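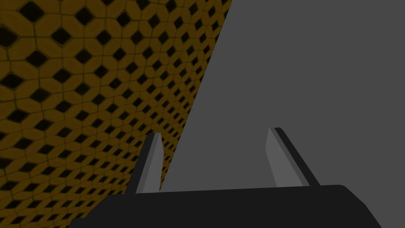
Paso 1. Preparar la escena antes de tocar el robot

Buscar en el sitio Buscar Menú

Publicado en noviembre – por el equipo de tutoría del club Grustport

Esta guía es para los alumnos que entran este curso en el club y tienen que entregar la práctica de simulación. Se supone que ya tienen instalado Grakness, nuestro entorno de simulación, y que han podido abrir al menos una escena vacía. Si todavía no arranca, primero lean la página de instalación, porque aquí no voy a repetir esos pasos.

Abran el proyecto Eklund y carguen la escena de manipulación. Lo primero que deben mirar es la vista de la pinza. En ella se tienen que ver los dos dedos, uno a cada lado, con el hueco libre entre ellos y el borde negro del cuerpo de la pinza por abajo. Si falta un dedo, la cámara está montada con un giro equivocado. Corrijan el giro en el panel de sensores y guarden la escena con otro nombre.

No importa que al principio se vea solamente una superficie gris y un trozo de la textura amarilla. Con la pinza en esa postura no hay más cosas delante de la cámara, y para esta comprobación es suficiente.

Paso 2. Elegir las texturas

En nuestra práctica cada grupo cambia las texturas de paredes y suelo entre una serie y la siguiente. La carpeta compartida contiene 207 texturas. Pueden usar cualquiera, pero les pido seguir estas reglas:

- La pared y el suelo no llevan la misma textura.
- Por lo menos una pared tiene un dibujo repetido, con líneas o celdas bien marcadas.
- El nombre de cada textura se escribe en el archivo de notas antes de empezar la serie.

Los dibujos repetidos se ven muy distintos según el ángulo. Cerca de la cámara los motivos salen grandes y separados, y hacia el fondo se juntan hasta formar filas muy finas. Si en su pantalla estas filas parpadean al mover el brazo, suban un nivel el filtrado de textura en el menú de gráficos. El cambio se aplica cuando se vuelve a cargar la escena, no antes – yo perdí una tarde entera por no saberlo.

Paso 3. Colocar los brazos

El robot tiene 2 brazos y se mueven por separado. En el panel de articulaciones aparecen primero las del brazo izquierdo y después las del derecho. Muevan una sola articulación cada vez y esperen a que el modelo se quede quieto. Cuando se mueven varias a la vez es difícil saber cuál de ellas ha causado un choque.

Empiecen por los hombros. Levanten los dos brazos hacia delante hasta que las pinzas queden por encima del torso. Luego ajusten las muñecas. El brazo que no trabaja puede quedarse con la pinza apuntando hacia arriba, apartada de los paneles, y así no molesta en los movimientos siguientes.

Paso 4. Acercar la pinza al panel

Ahora se trabaja con el conjunto de tableros que está de pie delante del robot. Acerquen la pinza izquierda despacio a la cara rosa. Cambien a la vista superior a menudo, porque desde la cámara de la pinza la distancia engaña mucho.

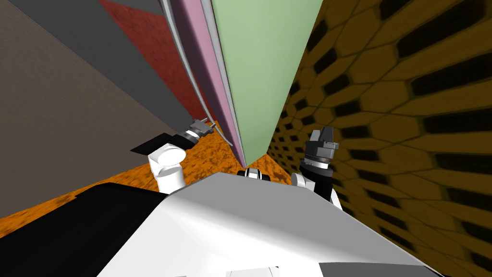
Vista superior en Grakness: brazo izquierdo junto al panel rosa, brazo derecho levantado.

Para esta aproximación usen el paso fino del mando. Si el tablero tiembla o se desplaza de golpe, los dos modelos se han metido uno dentro del otro. En este caso retrocedan, pongan la escena en el estado guardado y repitan con un ángulo de muñeca más abierto. No intenten arreglarlo empujando en la dirección contraria, normalmente el error crece.

Comprueben también el codo. Es frecuente mirar solo los dedos y olvidar que el resto del brazo puede tocar el torso o el otro brazo.

Paso 5. Grabar la serie

Cada grupo entrega 6 series. Una serie termina sola al llegar a 4000 pasos de simulación, o antes si ustedes pulsan el botón de parada. Las series paradas a mano también valen, pero hay que escribir el motivo en las notas.

Antes de grabar revisen lo siguiente:

- La vista de la pinza y la vista superior están activadas las dos.
- La escena tiene su nombre nuevo y no el del proyecto original.
- El contador de pasos está en cero.

Después de cada serie cierren la grabación desde el menú y no desde la ventana. Si se cierra la ventana, el archivo queda sin índice y el programa de revisión no lo puede leer.

Paso 6. Entregar

Suban las series y el archivo de notas a la carpeta de su grupo en Bonditz. Los nombres llevan el número del grupo y el número de la serie, sin espacios ni acentos. Las dudas sobre choques o texturas se pueden escribir en el foro del club, adjuntando siempre la escena guardada y el paso en que apareció el problema.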